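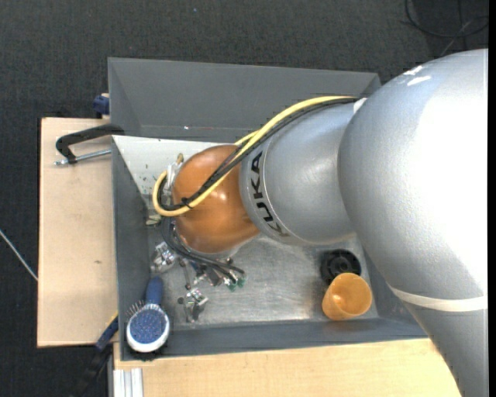

Le dévracage, ou prise en bac, désigne l'extraction une à une de pièces posées sans ordre dans un contenant. La séance précédente traitait le sujet sur le papier ; celle-ci reprend les points relevés lors de la visite de la plateforme Loltedham, en juin 2018, et sert de base au compte rendu. Les cas industriels courants portent sur une seule référence, dont le modèle géométrique est connu. Le cas des objets hétérogènes est différent : une brosse à cheveux appuyée dans un angle du bac et un gobelet en plastique orange renversé à l'autre bout n'ont en commun ni la forme, ni la rigidité, ni l'état de surface. Aucun point de prise ne peut être transposé de l'un à l'autre.

1. Organisation de la visite

Le groupe a suivi deux postes. Le premier, dit cellule Galtholm, est consacré à la prise en bac d'objets variés. Le second, dit cellule Stelmakh, traite la dépose ordonnée sur convoyeur et sera repris au chapitre suivant. Les notes ci-dessous ne concernent que le premier poste.

2. Le bras et son faisceau

Le bras est un KUKA de type sériel. Points à retenir pour l'examen de la chaîne cinématique :

Le poignet travaille au-dessus de l'ouverture du bac, le reste du bras venant de côté. Cette configuration limite les orientations accessibles près des parois. Pour une prise verticale au centre, la marge est confortable ; pour une prise dans un angle, il faut souvent incliner l'outil, et c'est alors le corps du poignet, plus large que l'outil, qui risque de toucher le bord.

Le faisceau est extérieur. Un gros câble jaune et des câbles noirs longent l'avant-bras, passent en travers du poignet et forment une boucle, le tout maintenu par un collier. La boucle donne le mou nécessaire à la rotation des derniers axes. Elle augmente aussi l'encombrement réel de l'outil, que le modèle de collision doit intégrer. Erreur fréquente dans les travaux rendus l'an dernier : la simulation portait sur le bras nu, et les trajectoires validées étaient inexécutables sur la machine équipée.

3. Le bac

Parois hautes et inclinées, fond métallique gris. Trois conséquences à discuter.

a) La pente des parois ramène les objets vers le fond, mais favorise aussi leur blocage dans les angles. Un objet allongé peut s'y tenir debout, manche en l'air, comme la brosse. La hauteur maximale de la charge n'est donc pas celle d'une couche d'objets couchés.

b) Le fond métallique renvoie la lumière de façon irrégulière. Les rayures et les traces d'usure produisent des zones claires que la segmentation peut confondre avec un objet plat. Le traitement présenté compare l'image à une référence du bac vide, acquise avant chaque série.

c) Le bac doit rester immobile. Il est bridé par des serre-joints. Un déplacement de quelques millimètres suffit à fausser le repère, et la correction logicielle ne doit pas servir à compenser un bridage insuffisant — point rappelé à plusieurs reprises pendant la démonstration.

4. Cycle

Le cycle se décompose en acquisition, segmentation, classement des prises candidates, vérification de collision, descente, fermeture, remontée, contrôle. Le contrôle après remontée se fait sur l'effort mesuré. En cas d'échec, la prise est exclue pour le cycle suivant et l'acquisition est relancée. Après 2 échecs consécutifs sur le même objet, celui-ci est déclaré non saisissable et le système passe au suivant.

La série commentée sur place comportait 469 tentatives, dont 33 échecs, soit un taux de réussite de 93 %. Ce chiffre se rapporte aux tentatives et non aux objets. Il ne permet pas de conclure sur le vidage complet d'un bac, question plus exigeante : les derniers objets sont généralement ceux que le classement a écartés.

5. Difficultés par famille d'objets

Objets creux (gobelet, pot) : le bord est une bonne prise si l'ouverture est orientée vers le haut ou de biais. Ouverture contre le fond, il faut saisir par l'extérieur, avec risque d'écrasement.

Objets composites (brosse) : le manche se prête à une fermeture parallèle, la tête non. Le centre de masse est décalé et l'objet pivote si la prise est faite trop loin de la tête.

Objets partiellement masqués : le gobelet recouvrait en partie un objet rond et noir. Prendre d'abord l'objet de dessus. La règle paraît évidente, mais elle suppose que la segmentation ait séparé les deux, et un objet sombre sur fond gris donne peu de contraste.

6. Travail demandé

Compte rendu de 10 pages au plus, annexes comprises, comportant :
— un schéma de la cellule avec les repères base, outil et bac ;
— une estimation argumentée du volume balayé par le poignet et son faisceau ;
— un organigramme du cycle, branche d'échec incluse ;
— pour deux objets au choix, les prises candidates et leur classement.

Les binômes qui ont choisi le sujet Flestwood remplacent le dernier point par l'étude du bridage du bac. Unités SI, angles en degrés, conventions de Denavit-Hartenberg du chapitre 2. Les captures de simulation sans légende ne sont pas notées.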